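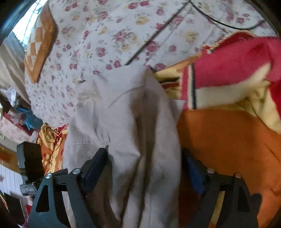 Residents of Stivitstead may submit written comments on the proposed local sales tax before the Town Council takes a final vote. The proposal would add 2 percent to the price of most goods sold within town limits, and it would end the present exemption for everyday clothing. An ordinary item such as the light grey garment shown here, untaxed by the town today if bought new at a local store, would be taxed at the full local rate. Any person who lives, works or owns property in the town may comment, whether in favor of the proposal or against it.

Before you write

Read the proposal first. The full text is held at the Clerk's office and at the Dalsgaard Library, where copies may be read at the front desk but not taken away. The summary mailed to households leaves out the section on exemptions -- the part most comments are expected to address. Groceries and prescription medicine remain exempt under the proposal. Clothing, shoes, towels and bedding do not.

Next, work out what the change would mean for you. Take the price of a purchase before tax and multiply it by 0.02. On a purchase of $100, the added local tax is $2. State tax is figured separately and should not be included. If your household keeps receipts, add up one month of taxable purchases and use that total. You do not need to attach the receipts, and the Clerk asks that you do not.

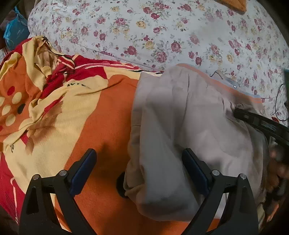

Writing the comment

Place your full name and street address at the top of the first page. Comments without an address are read but are not entered in the public record. Below the address, write "Local Sales Tax Proposal" and state in one sentence whether you support the proposal, oppose it, or ask for a change.

Give your reasons in the paragraphs that follow. If you are commenting on a single section, cite it by number. A request for a change should say which words you would remove and which you would put in their place. Council staff sort comments by section, and a letter that covers several sections will be copied into each file.

Comments may be typed or written by hand, in ink, and should be no longer than two pages. Form letters are accepted. During the last tax proposal the town received 2,674 comments, a large share of them signed copies of the same letter. These were recorded one by one under the name of each signer.

Owners of businesses on Jurketti Street and in the Plerno district should state whether they are writing as residents or on behalf of the business. A person who wishes to do both must send two separate comments.

Sending the comment

Deliver the comment to the Clerk's office by mail or in person. The comment period is 20 days and closes on April 28, 2023. Mailed comments must be received by that date; a postmark is not enough. The office does not accept comments by telephone. A stamped copy will be given on request to anyone who delivers a comment in person -- please bring the second copy with you.

After the comment period

Staff will prepare a written summary for the Council, and the comments themselves will be placed on file at the Dalsgaard Library. Names and street addresses will appear in the file. The final vote is expected in September. Residents who wish to speak at that meeting must sign up separately, even if they have already sent a written comment.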